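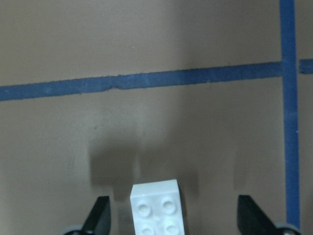 Progress report, gripper comparison
To: Algirdas Vanags, Clullovdale
03/07/2023

Since the December report we have finished the first round with the Stiduron fingers and are partway through the second with the Fluder. Both ran the same task: go to the taped area, close on a white brick, lift it, put it down somewhere we would have chosen ourselves.

Stiduron made 170 attempts and dropped the brick on 25 of them. Most of the drops came when the brick sat at an angle to the fingers, a position bricks seem to prefer. Fluder has made 46 attempts so far. It drops less and takes longer to think about it, and I would rather not give you a percentage until it has caught up.

The wrist camera is fine except for shadows. The gripper throws one over the brick on the way down, and twice the detector set off with great confidence after the shadow. Dambrauskienė has moved the lamp. We will see.

Spending to date is 3232, nearly all of it fingers and cables. The blue tape came out of petty cash and has outperformed several costlier items.

Next: finish Fluder, then repeat both with the new controller settings.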